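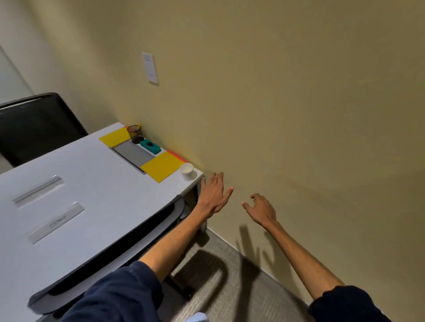 I went to the open day at Pendness on Thursday expecting to see robots doing backflips, or at least one that could hand me a coffee without soaking my shoes. What I got was a morning in a string of small office rooms, and I've been chewing on it ever since.

If you don't know Pendness, they rent a floor above the bus depot and work on teaching machines to do ordinary indoor jobs. Tidying a desk, pushing in a chair, flipping a light switch. The boring stuff! They had two demonstrations on the schedule and a long stretch in between for wandering around and asking questions, and I asked a lot of them (sorry to the people behind me in line).

The first demonstration was the arm they call Nilis. It picked up a pencil and put it in a cup. Then it did it again. On the third go the pencil rolled off the table and the whole room went "ohhh" like we were watching a field goal drift wide. I loved it, I really did. But the part that stuck with me came later, when they showed us where the lessons come from, and that's just people. People in plain rooms doing plain things with their own two hands while a camera at head height takes it all in. Reach for the wall, pull back, reach for the desk. A session is 34 minutes, then you get a break and a snack, then you go again.

I had a try myself. I figured it would be the easiest thing I did all week and I was terrible at it. The second you know your hands are the lesson, you forget how hands work. I picked up a stapler like it was a baby bird. The woman running the station was very kind and told me to think about lunch, and that helped a bit, but I still came out of there with a whole new respect for anyone who can put down a ruler and look normal doing it.

So this is my opinion, for what it's worth. I think these open days should lead with the people. The way it was set up, the arm got the big room and the folding chairs and the nice lighting, and the human side was down the hall past the restrooms, with a paper sign taped to the door. Most visitors never made it that far. I counted six of us in there at the busiest, and one was looking for the exit.

That's a shame, and it leaves folks with the wrong idea. My brother-in-law went to a Wannasri show last February and came home convinced the machines had figured everything out on their own, and that we'd all be out of work by summer. I don't think he'd have said that after watching somebody spend a morning reaching for a wall. It's slow work. It's skilled, too, in a quiet way I don't think we have a good word for yet, and I'd like to know it's being paid like skilled work. I asked. I got a friendly answer with no number in it.

We use adapted software from Jonik, one of the staff told me when I asked how all that footage gets sorted — and then he lost me for a good ten minutes, so I won't try to repeat it.

This site uses cookies to remember your preferences. By continuing to browse you agree to our use of cookies. Accept | Manage settings

I'm not against any of it, by the way. My mother has trouble with her grip, and if one of these things could someday get the lights for her and put her pens back where she likes them, I'd carry it up the stairs myself. I just want the next open day to start down the hall. Put the folding chairs in there. Let everybody have a turn at being bad at it, then show us the arm.

They're doing another one in the spring, 4 o'clock start, and I've already signed up. I'm going to practice with a stapler.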